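Pravier Bench Cell, Two-Arm
Drundelix part no. PV-108
Category: Textile handling / Bench automation

Overview

The Pravier is a bench-mounted cell for picking, hanging and removing small textile items on a bar or rack. It is sold to garment finishing rooms, rental laundries and repair shops where the same hand motion is repeated through a shift. Both arms work from the front edge of a flat white floor board, inside an enclosure with a back wall and two side walls. The front stays open for loading.

Each arm carries a parallel gripper and a wrist camera. The arms can run one program together or work separately, with one holding still while the other reaches over the bar.

Operation

An operator places the item on the bar or on the floor board and starts the cycle from the pedal or the panel. The cell finds the item with the wrist cameras, closes on it, lifts and moves it to the taught position. If no grip is confirmed after 2 attempts the arm backs off, the panel shows HOLD and the operator takes over. The cell does not restart without a key press.

Teaching is done by hand. The operator moves the arms through the job with the drives released and saves the run. A usable job normally needs 20 saved runs with the item laid differently each time. Thin straps, drawstrings and slick linings need more.

Staffing and duties

The cell does not remove the bench position. It changes what the person at the bench does. At Edlow, where the cell runs in the finishing room, bench staff used to hang and unhang for the full shift. They now load, clear holds, inspect and teach new items. Overhead reaching dropped to the holds and the odd large piece. Time spent on inspection went up, and the room had to rewrite its break rotation to match.

"The first weeks were slower than hand work and we planned for that," says Tia Ashworth, finishing room lead at Edlow. "The people who were best at hanging turned out to be the best at teaching it. We moved them up a pay step because it's a different job. Two of the older piece-rate sheets had to go, and that took longer to settle than the installation did."

Drundelix recommends that the buyer settle the following before delivery:

Who is allowed to save or delete a taught job.
Who clears a hold, and how that time is recorded.
Whether output targets apply during the teaching period.

Operator training takes 15 hours, split between loading, teaching and fault clearing. Maintenance training is separate.

Installation

The bench must be level and rated for the cell plus the operator's leaning load. Leave clear access on both sides for the camera cables. Cables must hang with enough slack for full reach and must not be tied to the enclosure wall. The bar stand is positioned toward the back of the floor board. Mark its foot positions once the first job is taught, as a shifted stand is the most common cause of missed grips.

Lint should be wiped from the floor board and the camera windows at each shift change. Do not use compressed air near the gripper joints.

Compatibility

Accepts Cropper bar stands and flat trays. Stands from other makers can be used if the posts are rigid and the bar does not rotate under load.

Limits

Not for wet goods, items with exposed pins, or anything heavier than a bath towel. Not approved for use with steam in the enclosure.

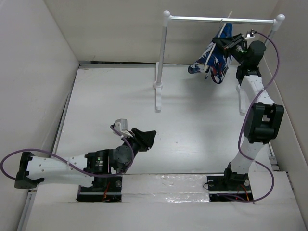

Fur and long-pile fabrics have not been tested. Send a sample piece with the order form if the item falls outside these limits, and the applications desk will return it with a written result.

Page revised 8/24/19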